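MUS 214: Music for Screen and Stage
Handout 4 - Songs Placed in Short Films
Instructor: Bríd Ó Briain
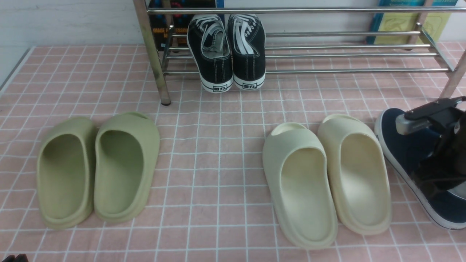 Fig. 1. Green and cream slides by a metal shoe rack.

Read before class. The viewing is "Warley," the 28-minute Irish short with the end-credits song by Dymphna Ó Dálaigh. Watch it once with the sound on and once with the last four minutes muted.

1. What the press notes claim

The notes say the song "grew out of the story." Maybe. The recording first appeared on Ó Dálaigh's album "Guerra," two years before the script was finished, and the only change I can hear in the film version is a shorter intro. A song that fits a film well after the fact is still a good placement, but we should call it a placement. Students tend to take this kind of line at face value and then build a whole paper on it. Please don't.

Colm Egan's review makes the opposite case. He hears the lullaby figure in the second verse as an answer to the boy's whistle in the opening. Play the two back to back. They share three notes and a rising shape, as do a great many tunes in a major key. Egan may be right, but he gives no source for it, and he never asked the composer of the score, Živko Todorova.

2. Terms

Source music: the characters could hear it.
Score: they could not.
Credits song: plays over the names. It may or may not have been written for the film.
Temp track: music used while editing, later replaced. Often the real model for what you end up hearing.
Sync license: permission to pair a song with picture. Separate from the license for the recording itself. Mixing these two up costs points every term.

3. The "lost demo"

The label, Pania, put out a demo of the song in March with a sticker calling it the original film version. It runs longer than the credits do and has a verse that appears nowhere in the film. I'd like to know who decided it was the original. Conall Ó Dubhghaill's liner note is warm about the singer and very thin on dates - read it for the mood and look elsewhere for facts.

4. On numbers

You will see it repeated that the song was chosen from 532 submissions. Every article I have found traces back to one post by Pultix, the company that handled the placement. One interested party saying a thing once, then 24 websites copying it, is still one source.

5. For discussion

Does the song change how you read the last shot, or do you feel that way because the credits have started?
Would an instrumental do the same work?
How much of the reaction is to the voice, and how much to what we've been told about the singer?

6. Short paper, due January 13, 2020

Two pages. Pick one claim made in print about a song in a short film and test it against what you can hear and what you can document. "I couldn't confirm this" is a fine result if you show where you looked. Fan wikis can point you to a source but don't count as one.

Bring headphones.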